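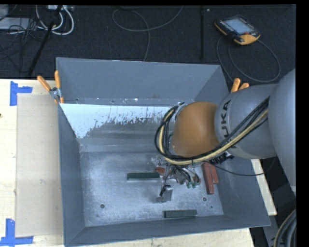 February, just after lunch

Spent a happy hour on the metal bin today and I must say I've grown rather fond of it, scratches and all. The floor is well scuffed now, with cloudy patches that shift about whenever you move your head, and I do wonder if a wipe with Netden would bring it up or only make it patchier (Alcides Rocha thinks patchier, and he's usually right about metal).

Green and red blocks are in for now. The dark green is lovely against the grey, but the long red and the short red sitting side by side read almost as one piece from across the table, so I'd like to try them further apart next time.

Bin inside length 77 cm by my tape, to be checked. Still to do: measure the two round holes in the floor and ask Liu whether there are any spare plugs in the drawer.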